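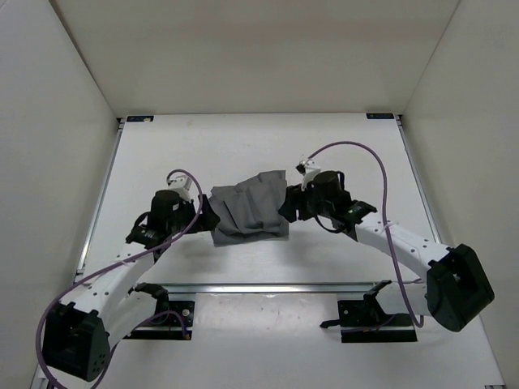

Dark gray cloth on the white tabletop, two robot arms reaching in.

Stekmont Tea Blending Room — Hygiene and Safety Walk-Through
Inspected by: Emrys Bevan
Date: 11 July 2021
Marks: OK / Fix / Watch

RECEIVING AND DRY STORE
Sacks off the floor and away from the wall — OK
Really pleased with this one! The new racks leave enough room to get a broom behind them.
Lot labels facing out — Fix
Two sacks of Loltemano rooibos had labels turned to the wall. Turned them around myself, but please check at unloading.
Peppermint kept apart from black teas — OK
You can smell the difference as soon as you open the black tea bins (last November everything tasted like toothpaste).
Allergen shelf marked, lids tight — OK
Almond pieces and the cocoa-hazelnut mix both sealed.

BLENDING
Drum guard closes and locks — OK
Tried it five times. The drum stops the moment the guard lifts.
Magnet bar cleaned and logged — Watch
Bar is clean, log is missing two initials.
Scoops color-matched to bins — OK
Scale check with test weight — Fix
The 900 g weight read 896 on the Hedia bench scale. Take it out of use until it has been adjusted. The floor scale was spot on.
Dust masks within reach — OK
Great to see people putting them on before tipping the hibiscus, which throws up a lovely pink cloud and gets everywhere.

PACKING
Tins inspected before filling — OK
Batch 565, spiced chai: best-by date readable on every tin pulled.
Batch 696, green with ginger: one lid dented, tin set aside.
Heat sealer cord and plug — Watch
Outer sleeve is starting to wear near the plug. Still covered, but order a new cord now.
Hair nets and hand washing — OK

TASTING CORNER
Kettle on a stable surface, cord tucked back — OK
Cups washed at end of shift — OK
Spittoon emptied — Fix
Come on, team!

EXITS AND FIRST AID
Back door clear — OK
Burn gel in date — Fix
Expired. Fung has spares in the office, second drawer.
Extinguisher tag current — OK

Open items go on the board by the time clock. Initial and date each one when it's done, and leave the sheet up until I've been back around.

E. Bevan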